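Sostholm Studio - makeup station hygiene and safety check
Form 3, Sunday 18th August, done before open

1. Table surface. Pass. Wiped with the Jimex spray, edges too. Check the strip along the back edge for lifting, it catches the cloth.

2. Floor and walkway. Pass. Cord cover still needs taping on the door side.

3. Power board and mirror lights. Pass with comment. Tag is readable but due end of August. Book it.

4. Brushes. See comments. Every brush out of its box and on the white table to be looked over, one at a time. Looking for loose ferrule, shed bristles, chipped handle, powder left in the head.

5. Organizer. Clear one, keep it on the table beside the brush being checked. Dividers in straight, no cracked corners, compartments wiped out.

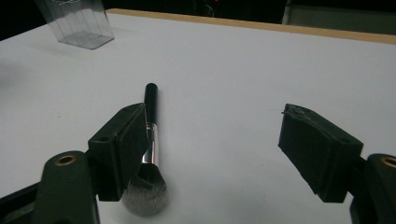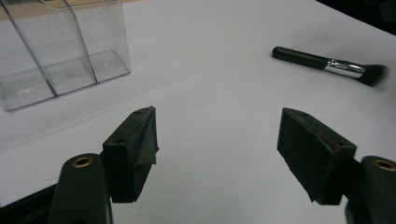 Black-handled brush with silver ferrule, clear plastic box on the white table.

Comments on 4: fluffy brush, dark at the base and lighter at the tips. Wiggle test on the ferrule OK. Wash anyway, Morkex cleanser, lay flat to dry, do NOT stand it up wet. Goes back in service tommorow if the head is dry right through.

Comments on 5: grit collects in the bottoms of the compartments, tip out and rinse before anything goes back in. Luke warm water only, hot clouds the plastic. No alcohol wipes on it either pls.

6. Disposables. Low. 100 spoolies left, reorder from Kaushik with the sponges.

7. Sharps and tweezers. Pass. 4 pairs in the steriliser pouch, sealed.

8. First aid kit. FAIL. Eye wash expired, replace before first booking.

9. Bin liner, hand sanitiser, paper towel. Pass, pass, nearly out.

Recheck 3 and 8 by end of week. Old sheets go in the blue folder not the drawer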